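Greifer in der Simulation: schmale oder breite Finger?

siu_bastelt
Hallo zusammen, ich probiere seit August Parallelgreifer in der Simulation durch und komme nicht weiter. Verglichen habe ich bisher den Skevmont und den von Forkico, beide am selben Arm, dazu das dunkelrote, eiförmige Ding als Greifobjekt. Eigentlich simpel - aber glatte, runde Formen sind eben gemein.

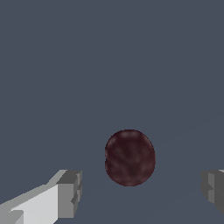
Mit dem Skevmont hatte ich nach 1312 Versuchen 299 Fehlgriffe, das ist mir eindeutig zu viel. Liegt das an den Fingern oder doch am Regler? Reibwerte habe ich nicht angefasst.

Ye-rin Gil
Ich tippe auf den Regler. Wenn ein Finger früher Kontakt hat als der andere, schiebt er dir das Objekt weg, da hilft der schönste Greifer nichts. Hast du eine Ansicht von ganz nah dran?

siu_bastelt
Klar, hab ich!
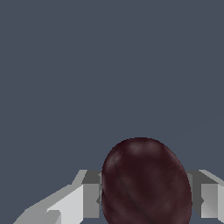 Handkamera, das Objekt zwischen den beiden Fingern

C_Cantero
Sehe ich anders als Ye-rin. Bei so einer Rundung würde ich zuerst weichere Fingerkuppen modellieren und den Regler in Ruhe lassen. Wir hatten bei Sketside genau das Theater, zwei Wochen am Regler geschraubt, und am Ende war es die Kontaktfläche. Und nimm eine zweite Kamera von außen dazu, aus der Handkamera allein schätzt man die Höhe schlecht.

siu_bastelt
Die läuft schon mit, Covadonga :)
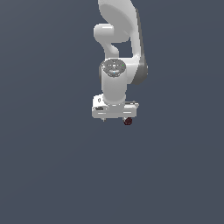

Außenkamera, Arm von oben mit Greifer und Objekt

Ye-rin Gil
Na gut, dann teste beides, aber bitte getrennt! Sonst weißt du hinterher wieder nicht, was es war. Ich würde pro Variante drei Durchläufe machen, mit gleichen Startposen.

siu_bastelt
Mach ich, erst Kuppen, dann Regler. Zahlen stelle ich hier rein.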